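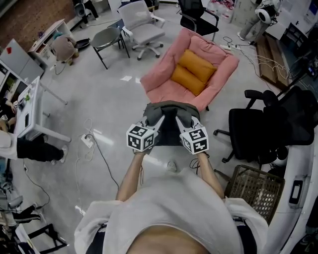

The Furnberg Gripper Comparison is a recurring trial of hand-held grippers run by the Rudd workshop in Pestosside. Its purpose is to find out which gripper design a person can use for household chores without wanting to throw it across the room, and which of those designs still produces recordings that a robot arm can learn from. The two qualities have proved hard to find in the same device.

Background

Hand-held grippers allow a person to carry out a task with the same kind of jaws that a robot will later use. The operator squeezes, lifts, folds and drops things, and the motion is recorded. Square printed patterns, known as fiducial markers, are fixed to the devices in many setups so that a camera can work out where each gripper is and which way it is turned. The method spares everyone the job of steering a full robot arm through a pile of laundry, an activity that early members of the Rudd workshop described in their notes as "educational."

The comparison takes its name from Furnberg, the first gripper to be tested. It was heavy, strong and built like a stapler, and it finished last in the first round. The name was kept anyway, as the forms had been printed.

Test tasks

Tasks are drawn from ordinary rooms. Cloth handling makes up the largest group, and it is the group that ruins the most scores. Operators working in pairs of grippers, one per hand, are asked to pick up a fabric item from a piece of furniture, draw it straight, fold it, and lay it back down. Cloth gives the jaws very little to hold, changes shape when touched, and tends to hide its own corners. Other tasks include moving cushions, closing drawers and putting small items into baskets.

The rules say that the test room should be "representative of a lived-in space." In practice this means that furniture, cables and people stay where they are, and that the operator walks between them. A proposal to clear the floor before each session was turned down on the grounds that homes do not clear their floors either. The same argument has since been used against sweeping.

Each design is put through 600 recorded attempts, split evenly between operators who have used grippers before and operators who have not. An attempt counts as usable when the task is finished and both markers can be followed from start to end. A perfect fold with a hidden marker counts for nothing, a rule that has caused more argument than any other in the trial.

Designs compared

Furnberg. A wide-jawed gripper with a stiff spring. It holds thick fabric very well and lets go of it with some reluctance. Operators reported tired hands early in each session. The current version has a softer spring and a longer handle, and has climbed out of last place.

Prurkden. A lighter model with narrow, flexible fingertips. It is the favorite for picking up a single layer of cloth, and much less of a favorite for anything with weight, which it drops politely and without warning. Its marker mount sits well forward, giving the camera a clear view except when the operator's wrists cross.

Rudd Type 2. The workshop's own entry, scored by the workshop's own staff. It has performed well. Following complaints, scoring was moved to people who had not helped build it, and it has performed fairly well since.

Camera placement

Two camera positions have been tried alongside the grippers. A camera at head height, looking down, sees both hands and most of the work, along with a good deal of the operator. A camera on each wrist sees the jaws up close and very little else. Recordings from the head position lost the markers more often when operators leaned over low furniture, as their arms swung under the view. Wrist recordings had no such problem but were of limited use in deciding what had been picked up, or from where.

The present practice is to record both and to argue about it later.

Results

The most recent published round covered 3160 attempts, of which 3000 were accepted for scoring. The rest were thrown out for reasons listed in an appendix, the most common being "operator stopped to talk." Prurkden led in the cloth tasks and Furnberg in the cushion tasks. The Rudd Type 2 came second in both, a result the workshop has called balanced.

New operators did better than expected. Experienced ones tended to repeat habits learned on an older gripper, including squeezing a trigger that the newer models do not have.

Criticism

Users of the results have pointed out that the tasks favor large, soft objects and say little about dishes, shoes or anything with a lid. The scoring has also been called too strict on marker visibility, chiefly by those who scored badly on it. A revised set of tasks is planned for December, with lids.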